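## 4. Setting Up the Practice Rooms in the Simulator

By now you should have Mateo talking to your laptop, and I'm sure you're itching to let it loose on the real bench. Please hold off a little longer! An evening in the simulated rooms will save you a good deal of picking things up off the shop floor, and it's a pleasant way to get to know the arm's habits before you bolt it to anything.

1. Open Pronow and load the house scene that came with your build files.
2. Set the step limit to 2000. A lower number will stop the run before the arm has gone anywhere interesting.
3. Switch the view to the raised one that looks down on a desktop, and let the textures finish loading before you touch the controls.
4. Pick one thing to practice on. I always start people on the big wooden spool (the plant has twiggy stems that are no fun for a beginner, and the spray bottle sits right behind it).
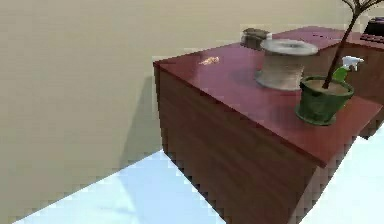
5. Type the name of your practice item into the Target box, press Enter, and run the approach at quarter speed. Run it again. If the two paths look very different from each other, go back to Section 3 and redo the joint zeroing.

> **Note:** Coarse, blocky edges on the furniture come from the low render setting and do no harm. Leave it low on an older laptop. You can turn it up later, when you have something to show off to the family.

### 4.1 Moving between rooms

Once the desk work feels comfortable you can try Cui, the little rolling base. Keep its speed at 5 or under until you've got the hang of steering, and give it wide, lazy turns wherever a wall comes up close on one side. Shadows on plain walls can confuse the distance estimate, so tick "Ignore shadows" before you drive past one.

> **Caution:** Pause the simulator before plugging in the real motors. Both listen on the same port, and your real arm will happily copy whatever the pretend one is doing.

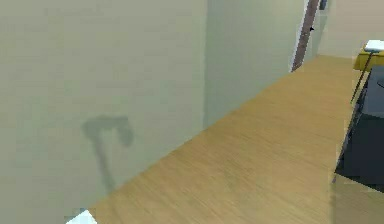 *Pamia workshop, Tue 5 September*

Changes to this section since the last printing: the wall margin is now 23 by default, and the old "snap to door" option is gone. If you saved a route with it, open the route, delete the door point, and place a fresh one by hand. Sorry for the bother, I know a few of you had long routes. The next round of changes should be ready in October.

### 4.2 Bringing the base up to a cabinet

1. Stop well short of the cabinet and save your position.
2. Turn the base until the front panel is square to it, then creep forward with the arrow keys.
3. Raise the arm fully before the last bit of travel, and keep a finger near the space bar, which stops everything.
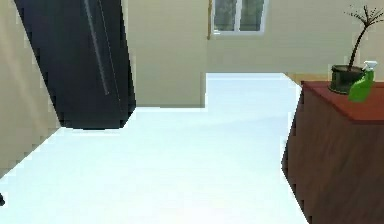
Hazel Castellanos writes that she gets a steadier approach by raising the arm before the turn in step 2, and that with the arm down her base kept drifting to the left as it came around. She also asks for the space bar stop to be printed on the quick card, in large letters, please.

I've tried it her way and it does help, so feel free to swap the order.

4. Save the route under a new name and close Pronow before moving on to Section 5.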